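Getting the gripper poses to agree with each other

I've spent most of September on one piece of software, the part of Cosgrove that takes raw recordings from the handheld grippers and turns them into trajectories a policy can learn from. It is the least interesting part of the pipeline to talk about and the part that breaks most often, so I'm writing down what changed.

The old version treated each gripper as its own problem. It found the marker cube, solved for a pose, smoothed the result and wrote it out. Left and right never met until the end, when the exporter put them in one file. That worked for tasks where the hands stay apart. It did poorly for anything like picking up a straw and putting it in a cup, where what matters is the distance between the two fingertips and a centimeter of error ruins the whole thing.

Each marker block has small green lights on it and a black square pattern on every face I care about. From the head view, both cubes usually show at least one face while the hands are over the table.

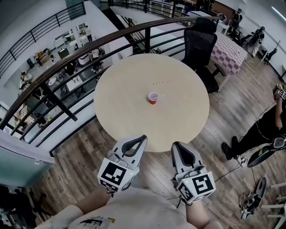
What was going wrong

The first problem was time. The head camera and the gripper cameras each stamp their own frames, and I had been trusting those stamps. On the worst recording the offset was 65 milliseconds, which doesn't sound like much until a hand is moving quickly. At that point the fingertip in one stream is somewhere the other stream says it isn't.

The second problem was flipping. A flat square seen nearly head-on has two pose solutions that fit almost equally well, and the solver would jump between them from one frame to the next. I was hiding that with a smoothing filter, and the filter turned a clean jump into a slow wobble that looked like real motion. I should have caught that sooner. I had plots of it on my screen for weeks and took it for a shaky hand.

The third was other people's cubes. We often have more than one person holding marked gear on the floor, and the detector is happy to find any pattern in its dictionary. If two cubes share an ID, the track can hop from one hand to somebody else's.

What I changed

Time alignment now happens first. I take the angular speed from each stream, slide one against the other and keep the offset that matches best. It needs some real rotation to lock on, so a recording that starts with still hands gets aligned from a later section.

For the flips, the solver keeps both solutions and passes them along. A small smoother called Gustness (I name things badly) looks at a window of 20 frames and picks the sequence that needs the least acceleration. When two faces of a cube are visible it solves them together as one rigid body, and the ambiguity mostly goes away.

For stray cubes, every session now has a short list of the IDs that belong to it. Anything else is thrown out before pose solving. I also added a distance check between the hands and the head, set to a bit more than an arm's reach.

The gripper's own camera helps more than I expected. It sees the other gripper's cube from close up, along with plenty of fixed structure in the room, like railings and table edges, and that gives the tracker something to hold on to when the head is turned away.

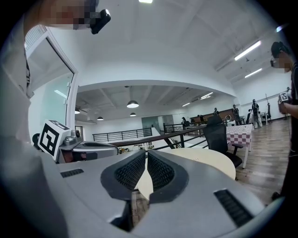 I reran 70 old recordings through the new code. Of those, 2 still fail, both because the hands spend too long out of view of everything. The rest export without me touching them -- before this I was fixing a good share of them by hand in Flevimis, our trajectory viewer.

The viewer got one small addition too. It now draws the line between the fingertips as its own plot. If that line has a spike in it, the recording goes to the review folder and is not exported.

Next is calibration. The offset from cube to fingertip is still a number in a config file, measured with calipers, and it is wrong whenever a pad gets replaced. I'd like to estimate it from a few seconds of closing the pads on a known point. The Starora export format also needs a field for which frames were interpolated, and I keep putting that off.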